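Siqueira Paired-Arm Collection Cell

Overview
Product sheet / Setup notes / Service

The Siqueira is an enclosed cell for recording teleoperated demonstrations with two arms on a shared linear rail. It is supplied by Nirnuda as a complete unit: rail, aluminum frame, perforated wall panels, arms, wrist cameras and a fixed overview camera. Joint positions, gripper state and all video streams are written to one episode file at 15 frames per second.

Operators work from a task card. The household set covers picking, lining up and stowing small packaged goods around low furniture, with loose items left on the floor as clutter.
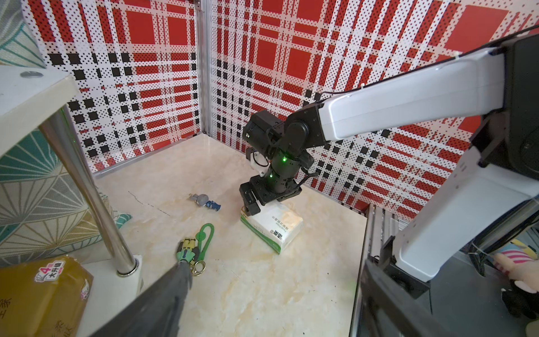 Ifeanyi Ogbonna: We run the household set at Postthorpe and would ask for longer episodes. The 18-second default is too short for anything that goes under a table, and half of our rejects were timeouts.

Episode length can be set per task card from firmware 10 onward. Timeouts are stored with their own tag and can be kept for training or dropped at export.

Wall panels
Panels are perforated to accept hooks, baskets and racks. Printed faces are available in plain gray or in pattern. Patterned faces are meant for data sets where the background should vary from cell to cell.
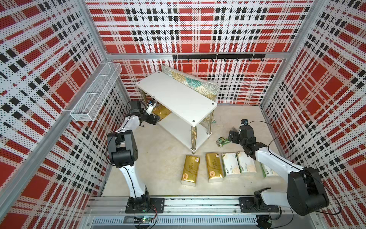 Two-tier table and tissue packs, plaid panels fitted.

Reach
Both arms cover the center of the floor. Low shelves should be approached from the side, with the wrist camera clear of the tabletop. Allow slack in the wrist cable before the first episode, and check it again after any change of furniture.

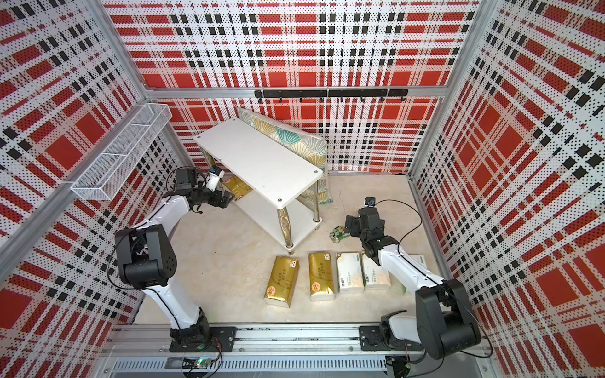
Left gripper at a gold pack below the tabletop.

Episode review
Each episode is graded in the Provarstead viewer as accept, trim or reject. The viewer shows wrist and overview video on one timeline. A reference set of 209 graded episodes ships with the cell, in the same format as new recordings.

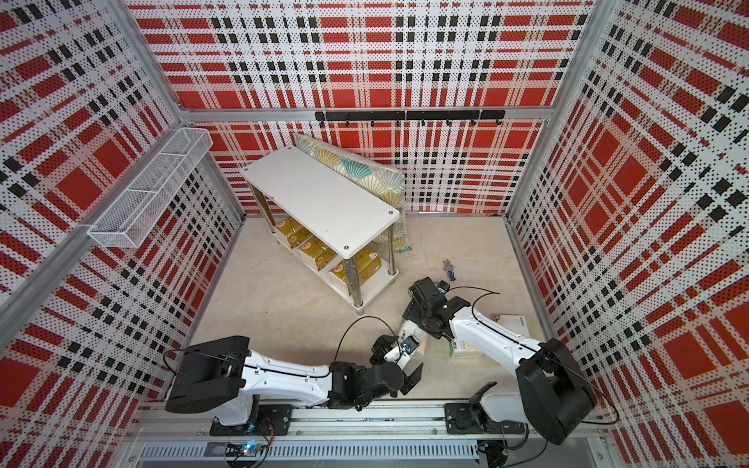
Overview camera, both arms at floor level.

Ordering
Specify panel face, furniture kit and rail cover. Spare gripper fingers are sold in pairs. Lead time is quoted with the order. Service calls are answered on Wednesday mornings; send the episode log with the request.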